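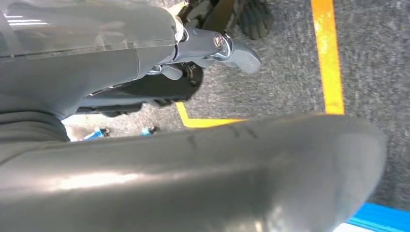 Section 4. Preparing the Worktables and Inspecting the Frame and Plate

Skirex Panel Assembly, Set-up Guide
Edition of September 10, 2020

4.1 Scope

This section covers the placement of the worktables, the unpacking of the two main parts of the Skirex assembly, and the inspection to be completed before any fastener is installed. The two parts are the molded frame, supplied in black plastic, and the base plate, supplied in machined aluminum. Fitting the frame to the plate is covered in Section 5. Electrical connections are covered in Section 7 and must not be attempted at this stage.

The parts are packed separately. The frame is shipped in carton A and the plate in carton B. The hardware bag, part number 146, is taped to the inside of the lid of carton B. If the bag is missing, do not substitute hardware from another kit. Contact the supplier and quote the order number.

4.2 Placing the worktables

Stainless steel tables are recommended. Painted or laminated tops may be used if they are clean and free of grit, but they will mark under the plate over time. The Barroso table may be ordered with the kit and arrives with its crossbars already attached.

1. Place the first table so that the front can be reached along its full length. Leave enough room to turn the frame end for end without striking a wall or another table.

2. Where the floor is carpeted, press down firmly on each corner of the tabletop and allow the legs to settle. Check the top with a level. Repeat the check after the plate has been set down, as the added weight may shift one leg.

3. Tighten the crossbar fasteners by hand, then by a further quarter turn with the wrench supplied. Do not stand on the crossbar or use it as a shelf.

4. Place a second table within reach. It is used for cartons, paperwork and tools.

5. Wipe both tops with a dry, lint-free cloth. If a cleaning fluid is used, the top must be completely dry before a part is placed on it.

Caution: Thin square table legs can dent soft flooring. Use spreader pads on vinyl or cork.

4.3 Unpacking and placing the base plate

1. Open carton B from the side marked with an arrow. Remove the upper foam sheet and set it aside for return shipment.

2. Lift the plate with both hands under the long edges. Gloves must be worn. Machined edges may be sharp, particularly inside the slots.

3. Lower the plate onto the table with the raised channels facing up. The short tabs along the front edge must extend past the edge of the tabletop or be supported on a soft block. The weight of the plate must never rest on the tabs.

4. Remove the protective film, if fitted. Film left in the curved grooves will prevent the frame from seating.

Note: Plates supplied by Cindari before April are marked with a different revision letter. They are fully compatible with the current frame, and the inspection steps below apply to both revisions.
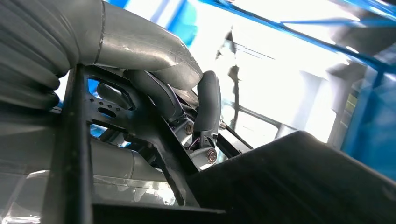 One installer asked, in comments on the previous edition, whether the frame could be inspected first and the plate left in its carton until the following shift. The order may be reversed. The plate should in that case remain flat in carton B with the foam in place, and both inspections must be entered on the same record sheet. The installer also reported that faint dust on black plastic had been mistaken for scratching, and suggested that the frame be wiped before it is judged. The suggestion has been adopted as step 2 of 4.4.

4.4 Inspecting the molded frame

The frame is rigid when fastened to the plate but will flex when handled alone. Hold it by the outer rails. Do not lift it by a single corner or by the small knob near the end.

1. Remove the frame from carton A and discard the paper ties.

2. Wipe both faces with a dry cloth. Dust settles along the ribs and in the recesses, and a soft brush may be used there. Compressed air is not recommended indoors.

3. Examine the large rectangular openings. The corners must be free of cracks and white stress marks. A thin line of excess plastic along the inside edge is acceptable and may be removed with a deburring tool.

4. Examine the round hole and the raised boss around it. The boss must be complete around its full circumference. Reject any frame in which the boss is chipped.

5. Confirm that the smaller holes along the edges are open. A hole closed by molding residue may be cleared with the hand reamer from the hardware bag. Do not drill.

6. Check the knob for looseness. It should not turn under light finger pressure.

7. Sight along the longest rail. A slight bow is normal and is taken up when the screws are tightened. A twist is not acceptable. Record a twisted frame under defect code 21 and return it in its original carton.

Caution: Do not lean the frame upright against a table leg for storage. Lay it flat, ribs up, with nothing stacked on it.

4.5 Inspecting the base plate

1. Run a gloved finger along each raised channel. Report any burr that catches the fabric.

2. Look through the rectangular slots and the small holes from above. Chips left from machining must be removed with a brush.

3. Check the cluster of small openings at the corner. All must be clear, as the locating pins enter at this point.

4. Check that the front tabs are straight. A tab bent by more than 2 mm must not be straightened by hand. Enter the defect on the record sheet and request a replacement plate from Cindari.

5. Wipe the plate a final time and cover it with a clean cloth if fitting will not begin at once.
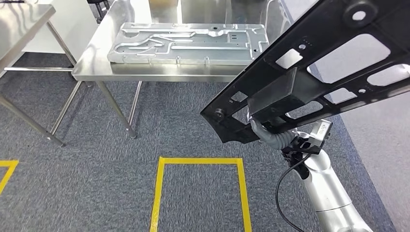 4.6 Record sheet and storage

Complete form 173 for each set of parts. The form must show the revision letter of the plate, the mold number of the frame and the initials of the person who carried out the inspection. One copy remains with the set. The second copy is sent to Clunus with the delivery note.

Sets that pass inspection but are not fitted on the same day must be stored indoors, out of direct sunlight. The frame and the plate may share a shelf if a foam sheet is placed between them. Retain both cartons until the procedure in Section 5 has been signed off.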